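Boxes, Blocks and Putting Things Away
A reading page for young visitors, from the Skulstead Museum of Everyday Things

What is a box?
A box is a container with a floor and walls. Some boxes have lids and some do not. A box without a lid is called an open box, and when its walls are low it is often called a tray. People have used boxes for a very long time to keep small things together, to carry them and to find them again.

Wood is a common material for boxes. It is light enough to lift and strong enough to last for many years. Pale wood such as pine shows thin lines on its surface. These lines are called the grain, and they run along the length of the tree from which the board was cut.
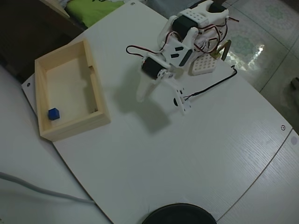 Why are the walls low?
The height of a wall changes what a box can do. A high wall keeps many things inside, one on top of another, but the things at the bottom are hard to see and hard to reach. A low wall holds fewer things. In return, everything inside can be seen at once. Low trays are therefore useful for building blocks, beads, buttons and other small objects that might roll off a table.

The museum keeps 415 boxes and trays in its collection. The smallest holds a single thimble. The largest was made for the Hellwig flour mill and is 905 millimeters long, which is longer than many kitchen chairs are wide.

How do the corners hold?
A corner is the place where two walls meet. It is also the part of a box that works hardest. When a block is pushed against a wall, the wall pushes on the corners, and the corners must not open. Box makers may use glue, small nails or joints in which the two pieces of wood fit together like fingers. The floor of a box is sometimes made of plywood. Plywood is a board made of thin sheets of wood glued in layers, with the grain of each sheet turned a different way from its neighbor – this makes the board hard to bend or split.

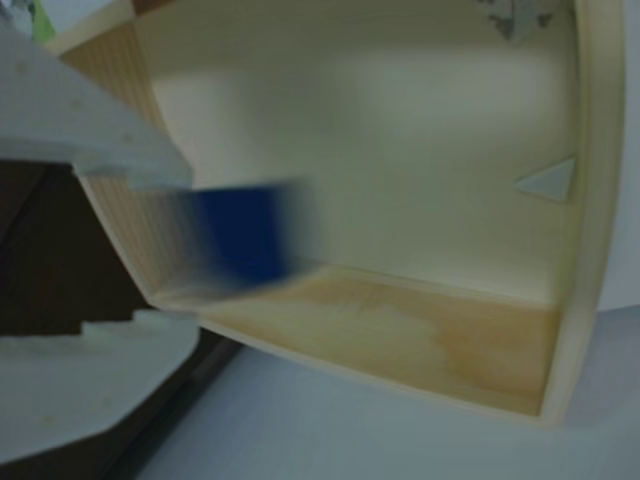 Dörte Sauerland writes that the corner is also where small blocks like to hide, and that children should tip a tray gently and let the block slide toward the middle before trying to pick it up. Her advice is used in the museum's Platine workshop, where visitors sort blocks by color and size.

What is a cube?
A cube is a solid shape with six square faces. All of its faces are the same size. A cube will rest on any one of them, so it does not roll away as a ball does. A cube may slide if the table is tilted, but on a flat table it stays where it is placed. 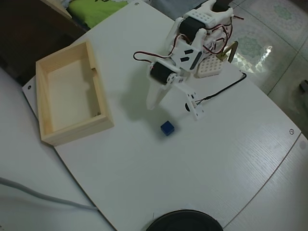
Small cubes are harder to handle than large ones. There is less room for the fingers, and a slight push can turn the cube or move it. It helps to hold a small cube by two opposite sides and to lift it straight up. When it is above the box, it should be lowered almost to the floor before it is let go. A cube that is dropped from high up may bounce over a low wall.

Try it at home
You will need an open box, a flat table and roughly 18 small blocks. Ask an adult before you begin.

1. Place the box on the table, a little to one side, so that there is a clear space next to it.

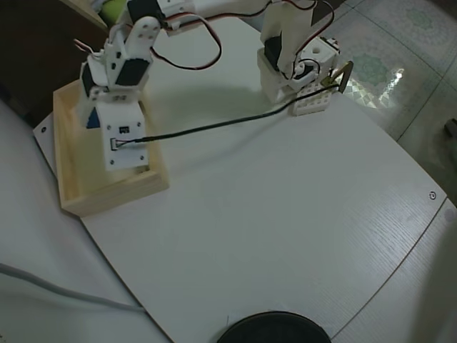 2. Put the blocks in the clear space. Leave a gap between them.

3. Move one block at a time into the box. Use only 2 fingers.

4. Look into the box. If the blocks are in a heap, spread them out so that each one rests on the floor of the box.

5. Now try again with your other hand. Write down which hand was easier to use.

Words to know
Grain: the lines that can be seen in wood.
Plywood: a board made of thin layers of wood glued together.
Tray: an open box with low walls.
Cube: a solid shape with six equal square faces.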